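Clastard Program, Work Package 4: Demonstration and Open Day
Progress report, April period
Prepared by the Muli project office, Stumport

1. Purpose of this section

The grant agreement calls for one public demonstration of two-arm handling of wired electronic assemblies before the end of the second project year. The demonstration was held at the Stumport workshop in April and combined with the open day for partner firms. This section reports what was shown, what was measured, and what remains open. Spending against the work package is reported separately in the financial annex.

2. Visitors and schedule

The workshop opened at 9:30 a.m. and closed at 4 p.m. A total of 77 visitors signed the register, against a planned capacity of 100. Most came from small repair and assembly firms in the Murnow district. Visitors were taken through in groups, with a short safety talk at the door and a printed sheet explaining the task. Groups before noon ran late by up to one session, and the lunch break was shortened to recover the schedule. The funder's technical representative attended the afternoon part and received the draft test plan.

3. Task shown

The task was the handling of a populated circuit board with its wiring attached. It was chosen from the list agreed with the Murnow partners last fall, where it ranked first for labor hours. Wires are the difficult part. They bend under their own weight, they hide the connector from the cameras, and they pull on the board when lifted too far. Earlier trials used single wires only. For the demonstration the full wire bundle was left on the board, as it would be in a repair job. 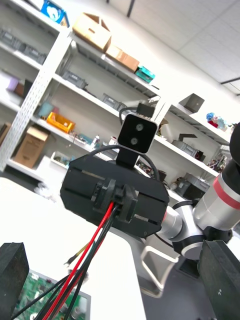
Control was by remote operation with an operator at the station throughout. No autonomous runs were offered to visitors, in line with the risk assessment filed in the previous period. The operator could stop both arms from the station, and a second stop button was placed at the visitor line. Neither was used during visiting hours.

Each gripper carries its own camera close to the fingers. The camera views were recorded together with the fixed workspace view, so that every attempt can be reviewed from more than one side. Review of earlier trials had shown that a fixed view alone is not enough to judge whether a connector is lined up with the receiving fingers.

4. Results

The test plan called for 200 recorded attempts across the setup days and the open day. All 200 were recorded. Scoring of the recordings is still under way and no success rate is claimed in this report. The following points can be stated from the operator log:

Grip on the wires was more reliable when taken near the board edge. Grips taken farther out let the connector swing, and the second gripper then had to wait for it to settle.

Handover of the connector from one side to the other was the slowest step in every session. The approach of the open gripper accounts for most of this time.

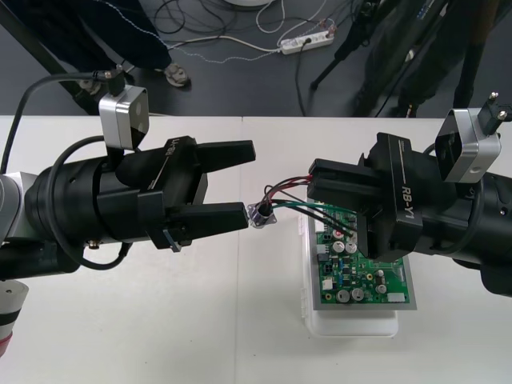

The plastic container under the board raised it enough to give the fingers clearance from the table. It also moved when the wires were pulled sideways. A fixed support is being drawn up and will replace the container before the next test period. The cost is within the existing materials budget.

5. Equipment condition

The arms were inspected at closing time. No damage was found to the joints, fingers or camera mounts. Cable routing was checked as a separate item at the request of the funder, following the question raised at the last review about wear where cables pass close to moving parts. No worn sleeves were recorded. The inspection will be repeated at the end of each test period and the sheets kept with the maintenance file.
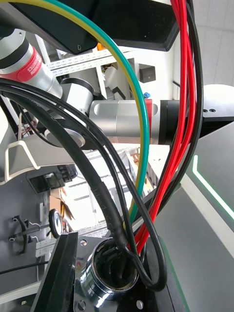 Figure 3. Cable runs next to the arm, with the chrome fitting at lower center.

6. Visitor feedback

Feedback sheets were handed out at the exit. The most frequent question concerned cycle time, followed by the cost of changing from one board type to another. Several firms asked whether the arms could be rented for a trial period. This is outside the scope of Clastard and the question has been passed to the Murnow partners.

7. Open items for the next period

Complete the scoring of the recorded attempts and issue the results table.
Install the fixed board support and repeat the grip tests with it in place.
Add a waiting position for the open gripper closer to the handover point.
Revise the group schedule for any later open day, with longer gaps before noon.

No change to the end date of Work Package 4 is requested.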